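# Buying the second arm before the first one wears out

The lab manager at Orkevitz keeps the equipment budget in a spreadsheet with one tab per quarter. The tab for this spring was closed in March, and most of the talk when we visited was about what had gone into it.

Orkevitz tests robot arms for kitchen work. It owns one arm, bought from Virner, and wants another on the same model of base. "The arm is the easy line," the manager said. "You get a quote and you type it in. What I got wrong the first year was everything that sits near it."

The first year's plan had no money for spare gripper pads. The lab went through 6 sets. It also had no money for shipping a joint back for repair, and the arm was out for 3 weeks.

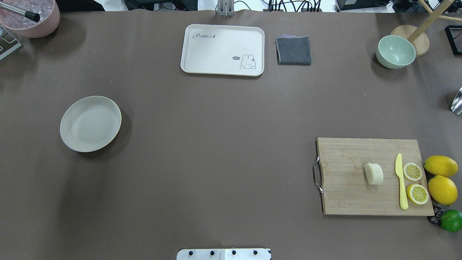
Props now have their own line in the budget, and it was the one the finance office questioned most. The manager buys them from ordinary stores and keeps the receipts in an envelope. "They asked why a robotics lab needs a tray with a rabbit on it that says 'hi,'" the manager said. "I told them a plate, a bowl and a cutting board all have different edges, and the arm has to deal with every one." The line is set at $275 for the quarter, and fruit is part of it. Lemons and a lime come out of the same money as the dishes.

The mounting hardware was a longer discussion. Valdebenito, a machine shop across town, quoted $292 for a second base plate. Dudus, which supplies the tables, offered one cheaper but wanted the lab to drill its own holes. The manager took the Valdebenito quote.

"If the plate is off, you recalibrate every time somebody leans on the table," the manager said. "I'd sooner pay the shop."

The second arm is still waiting for approval. Virner will hold its price until the end of the quarter, and the manager has asked for the service contract to be quoted separately so it can be paid from the running budget. Pads are in the plan this time, along with a spare power supply and a cable set.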